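07:40. Overcast, wind light from the west. Two days of paperwork behind me and the barometer log is now complete through the end of June, so I can go back to the rain gauge question.

The gauge on the shed roof is still reading low against the one at ground level. The gap widens with wind and closes almost entirely on calm mornings, so the collector itself is probably sound. Catch loss at height is the ordinary explanation. I raised the gauge in the first place to clear the hedge, and the hedge has since been cut back, so the original reason for the roof mount has gone. I will move it down to the post by the compost bays and run it beside the old one through July before I trust either.

## Tipping bucket

Took the Bredik unit apart after breakfast. The funnel screen was clean. The bucket pivot had a film of something gray on one side, enough to make it hesitate before tipping. Wiped it with a cotton bud and plain water, no oil. Oil holds dust and the fault would be back by fall.

Calibration by slow drip took most of the morning. I ran the same measured volume through it 2 times. The first run came out a few tips short, the second agreed with the plate on the housing. I put the difference down to the bucket surfaces being clean and unwetted at the start of the first run, so water clung to them. Next time I will run a wetting charge through before counting anything. Should have been in the procedure from the start — it is in the Prutham manual, in the appendix, where I did not look.

Left the adjustment screws alone. The temptation is always to chase the last tip, and on the previous occasion I spent an afternoon doing that and ended up further out than I began.

## Logger

The Gorik logger stopped at record 3,308. No error flag, battery fine, clock still right. It had simply stopped writing. Pulled the card, copied it, reformatted, put it back, and it started again at once. I have seen this before at a little over 3,000 records and I now suspect the card, not the logger. The old card never did it, but the old card was smaller and I was emptying it more often.

Plan: empty it every 2,000 records and note the count in this book. If it stops short of that, the card goes in the bin.

The gap in the data runs from late evening until I noticed at 06:15. No rain fell in that interval as far as the ground gauge can say, so rainfall is safe to enter as zero with a note. Temperature is lost. I will not interpolate it. The overnight minimum I can take from the glass thermometer, which I had remembered to reset, and it goes in the remarks column with its source stated.

## Afternoon

Rain from 13:20, steady, fine drops, easing by 15:00. Stayed in and checked the June sheets against the logger file. One transposed pair of digits in the pressure column, mine. Corrected in red with the original left legible. Soup for lunch, late.

The evaporation idea came up again while I was at the table. A proper pan is out of the question in this yard, both for size and for the shade from the fence. A shallow dish would evaporate much faster than open ground and the figures could not be compared with anyone else's. Still, as a day-to-day index against itself it might show something, provided the dish, the depth and the position never changed. A steel bowl heats up in sun and would exaggerate everything. Glazed pottery would be steadier.
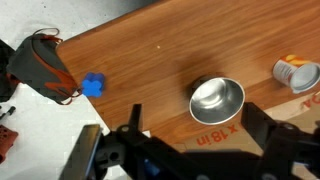

## To do

- Dig the hole for the new post before the ground hardens. Check with the level on two faces.
- Cable run: measure from the post to the shed wall with slack for the drip loop. The present cable is likely short.
- Write to Tuhiwai about a replacement funnel screen. The mesh is intact but the retaining ring has begun to split.
- Copy the wetting step into the calibration sheet and date the change.
- Look for a second memory card of the smaller size.

21:10. Sky clearing from the northwest, stars visible through gaps. Logger still writing. Thermometer reset. Ground gauge emptied and entered; the roof gauge is low again, in the same direction as before and by a smaller margin, with hardly any wind all afternoon.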